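The Prusness Municipal Record Library required a written justification for every album it withdrew from circulation, and in May the form for *Cukton*, the second and last recording by the band Sturnus, came before Davoud Rashti for signature.

The form was in order. The album had been borrowed 16 times in its first year and not at all in the past 2. The sleeve was scuffed and the lyric sheet had been lost. Under Section 4, any item in this condition was to be removed and its shelf number reassigned.

Mr. Rashti read the form twice. He then requested the disc itself, which the regulations permitted, and took it to Listening Room B, where he remained until closing. 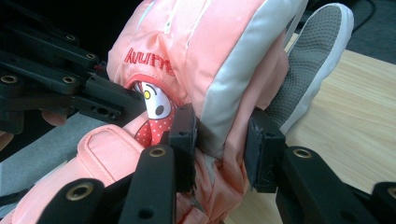

Abbas Khosravi wished it noted that a signing officer was not expected to hear the material. The library held 266 albums in the same category, he wrote, and if each were played in full the review would run into the next budget year. Had Mr. Rashti found any error in the form?

Mr. Rashti replied that he had found none. He observed that the fourth song had no drums until its final minute, and that the singer could be heard taking a breath before they came in. He asked under which section this should be entered.

There was no such section. The form was returned to his desk unsigned, with a blank sheet attached for remarks, and at 9:40 the next morning he asked for the first album as well.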